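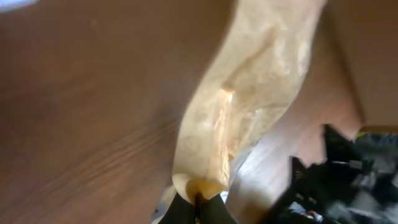

**Re: [ruvinthorpe-neighbours] Keeping the phone list going**

Hello all,

On Thursday, July 13, 2023, one of our members wrote:

> I've been wondering whether we still need the phone list. It was
> started in the first lockdown, when half the village couldn't get a
> shopping delivery for love nor money, and we had 52 households on it.
> Nobody has rung me in months. Should we let it go quietly, or is
> there some use in it yet?

Thank you for raising this, and I do see your point, but I'd be very sorry to lose it (and not only because I've got rather fond of my three regulars!). I was one of those who sat indoors that spring with the radio on from breakfast until bedtime, hearing the numbers go up, and I can tell you that the Tuesday call was what got me out of my dressing gown. We hardly ever talked about the virus. It was mostly seed potatoes, and whether Gumelico would ever have flour in again.

I know things are open now and people have their own lives back, and quite right too. But some on the list still don't care for crowds, and a couple have never properly got over being ill. The winter is the hard part for them. Could we perhaps rest it over the summer and start again in November, with a fresh sheet so that anyone who'd like to come off can do so without feeling awkward?

I'm happy to type it up again. The old copy has 3 numbers that ring out, and the one for the Varesance Road flats has changed, so if you know the new one do please send it to me off-list.

I'm away visiting my sister until the end of next week but will read everything when I'm home.

With love to you all,
Your neighbour at the top of the hill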